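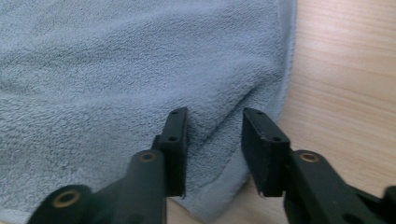 Last modified: Wednesday, 16:40

3.2 Materials and washing procedure

Figure 2. Light blue-gray terry towel with looped pile, lying on a wooden surface. A raised fold runs diagonally, with a shallow valley on either side.

The towels were collected from three guesthouses in Okcombe and from the public bath in Mangundap. We accepted only cotton terry cloth with loops on both faces, because the cut pile (velour) type loses water in a different way and would need a separate model. Each towel received a small sewn label with a number, and it kept the same number until the end of the study.

Before the first measurement, all towels were washed once without detergent. This step removes part of the softener which remains from earlier use. Amano, in her earlier report on the Kencombe laundries, skipped this step, and her absorption values in the first week are therefore difficult to compare with ours. From the second week the two sets of values come closer.

The water in Okcombe is hard — the laundry staff clean the heating elements every month — while the water in Mangundap comes from a rain-fed reservoir and is soft. We used this difference as the main variable. The detergent was the same in both towns, and the dose was not changed to suit the water, although the package recommends it. In practice the laundries do not change the dose either.

Drying was done on a line under a roof. Tumble drying lifts the loops and can hide the stiffness that we wanted to observe. During the rainy days in March the towels in Mangundap needed a second night on the line, and these towels were marked in the records.

3.3 Handling and grading

Stiffness was graded by hand on a scale from 1 to 7, where 1 is a new towel and 7 is a towel that the guesthouse would no longer give to a guest. The three graders worked separately and did not see the labels. A fold as in Figure 2 is useful for this purpose: the grader presses the ridge with two fingers and feels how fast it rises again. On a flat towel the graders agreed less often, especially in the middle of the scale.

Absorption was measured on a square cut from the corner, with 300 ml of water in a shallow tray. The method follows Yeoh's notes for the Inetard project, with one change — we let the square drip for a longer time before weighing. The results for both towns are given in Section 4.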